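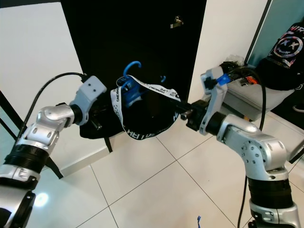

Re: [skalleck-ml 1,351] ハンガーが足りない件と、バッグはどこに掛けるのか

みなさま、おつかれさまです。返信が遅くなってすみません、昨日は帰ってそのまま寝てしまいました……。

2019年11月26日のメールより引用:
> 服の交換会の準備、ありがとうございます。いくつか気になったので書きます。
>
> (1) 青いプラスチックのハンガー、どう考えても全部の服には足りないと思います。
> 買い足しますか? それともたたんで置く服を増やしますか?
>
> (2) バッグや、ひものついた小物が服の山に混ざっています。
> これもハンガーに掛けるんでしょうか。去年は掛けたり掛けなかったりで、
> お客さんに「これは売り物ですか」と聞かれて困りました。
>
> (3) テーブルは一度片付けてから広げ直したほうがよくないですか。
> 下のほうに何があるのか、もう誰も分かっていない気がします。

順番に、と言いたいところですが、いちばん言いたいことがあるのは(2)なので、そこから書かせてください。

バッグは、わたしは掛ける派です! 黒い布の袋に白いストラップのついたのがありますよね、黒い文字で LIFE とか入っているあれです。ああいうくたっとした袋は、テーブルに置いたとたんに黒い服にまぎれてしまって、もう袋なのかTシャツなのか見分けがつきません。青いハンガーと一緒にしておけば、少なくとも「何かある」とは分かってもらえます。ただ、ストラップをハンガーの肩にそのまま引っかけるとつるっと滑るので、フックの根元のほうに一回くるっと通すのがおすすめです。ふたのあるバッグは開けっぱなしだと形がくずれて貧相に見えるので、閉めてから。去年 Husex の集まりのときにこのやり方を教わって、それからうちでも玄関のエコバッグを全部こうしています(家族には不評です、取りにくいって)。

なお、売り物ではない私物のバッグは、絶対に服の近くに置かないでください。去年わたしは自分のお弁当袋を持っていかれそうになりました。いい人だったので笑って返してくれましたけど。

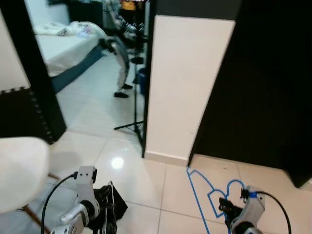

(1)のハンガーの話。買い足しには反対です、と先に言ってしまいます。足りないというより、あちこちに散っているんだと思うんですよ。椅子の上、テーブルの下、服の山の中、それから床。鏡の前から白い柱のあたりなんて、床がつやつやで明るい色だから青いハンガーが落ちていればすぐ目に入るのに、みんな忙しいとまたいで通ってしまうんですよね(わたしもです)。黒い布ものがくしゃっと床にあるのも同じで、見つけた人が拾う、それだけでずいぶん違うはずです。拾ったハンガーは服の山に戻さず、空のままラックの端へ。次に掛ける人はラックの前に立っているわけですから、そこにあるのが一番早いです。

あと、鏡の前は試着する人のために空けておきたいです。黒いジョイントマットを鏡の下のほうに立てかけておくと、そのぶん鏡が隠れそうなんですよ。丈を見たい人にはけっこう困ると思うので、当日は敷くか、よそへ動かすかにしましょう。敷くなら靴を脱いで乗れるし、わたしは敷くほうに一票。白い椅子は荷物置きにちょうどいいので、そのまま近くにあってほしいです。

それでも足りなかったら、たたむ服を増やしましょう。ニットはもともと掛けないほうがいいです。肩のところがぴょこんと出て、着たときに悲しい感じになるので。デニムもたたんで大丈夫。ハンガーは、シャツ、ワンピース、上着、それとさっきのバッグに回す、ということでどうでしょう。

で、(3)のテーブルです。
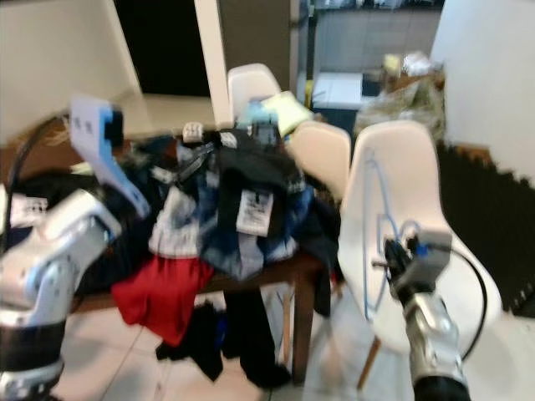 Skalleck 服の交換会 仕分け・陳列チーム

はい、片付けましょう……。これはもう全面的に賛成です。上から順に一枚ずつ取っていくやり方だと、途中で「これいいな」と思って広げて、そのへんに置いて、結局山が横に広がるだけなんですよね。青と白の柄シャツがずっと真ん中にいるのはそのせいだと思います。かわいいんだから早く掛けてあげたい!

それで提案です。最初に、テーブルから垂れているものと床に落ちているものを片付けませんか。手前に垂れている真っ赤なのと、テーブルの脚のあいだにたまっている黒っぽい服です。上の山は逃げませんが、床のは踏まれます。軽くはたいて、汚れが気になるものは別の袋へ。洗濯が必要なものは、2人で分けて持ち帰れば2回まわすくらいで済むんじゃないかと思っています(うちの洗濯機は小さいので、大きい上着はどなたかお願いします)。

そのあとで、黒いものと色のあるものに分けてください。種類で分けるより先に色です。黒い服の山から黒い服を探すのは本当に目が疲れるので、わたしは窓の近くでやりたいです。黒は襟のタグが見える向きにそろえておくと、前後を間違えて掛けることが減ります。タグがない服は、脇の内側に洗濯表示がついていることが多いので、そっちを見てくださいね。

ラックに掛けるときは、いきなりハンガーに通そうとしないで、 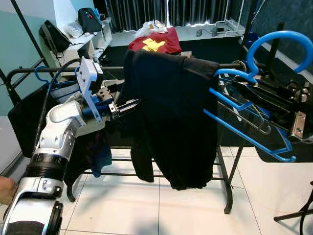

一度バーの上にふわっと掛けてしまってから、形を整えて通すほうが楽です。片手で服を持って片手でハンガーを持って、となると、特に長い服は裾が床についてしまいます。バーに預けておけば両手が使えるし、袖が裏返っているのにもそこで気がつきます。首の開いた服は裾からハンガーを入れてください。襟から押し込むと伸びます。これは何度でも言います、伸びるんです!

ただ、バーに掛けたまま次の服に行ってしまうのはなしで。掛けかけの服が並ぶと、その下にある服が隠れてしまって、お客さんの手も止まります。一枚のせたら一枚通す、で進めましょう。フックの向きは全部同じほうへ。細かいことを言うようですが、逆向きが混ざっていると取り出すときに隣のまで一緒についてきて、また床に落ちます。

小さい布ものというか、何だかよく分からない薄い布(ストールなのか敷物なのか)は、最後にまとめて見ましょう。迷ったらわたしの係のかごに入れておいてください。家でアイロンをかけて、広げてみて考えます。

それから全然別件ですが、Verschueren さんから12月のチラシの件で返事が来ていました。置いてもらえるそうです、やった! ただ「持ち帰り用の袋はありますか」と聞かれて、わたしは即答できませんでした。去年の紙袋ってまだ残っていますか? Skilimska の棚の奥に入れたような、入れていないような。ご存じの方、このメールにそのまま返信でお願いします。残っていなければ、袋は各自持参とチラシに一行足します。

次の作業には、わたしは最初から行けます。裁縫箱と粘着クリーナーを持っていきますね。ボタンが取れかけている服を見つけたら、ボタンをちぎらずにそのままよけておいてください。糸が一本でもつながっていれば場所が分かるので、付け直すのがすごく早いんです。

長くなりました。ハンガーの買い足しについて「いや、やっぱり要るでしょ」という方がいたら遠慮なくどうぞ。わりと簡単に説得されるほうです。

仕分け・陳列チーム ハンガー係より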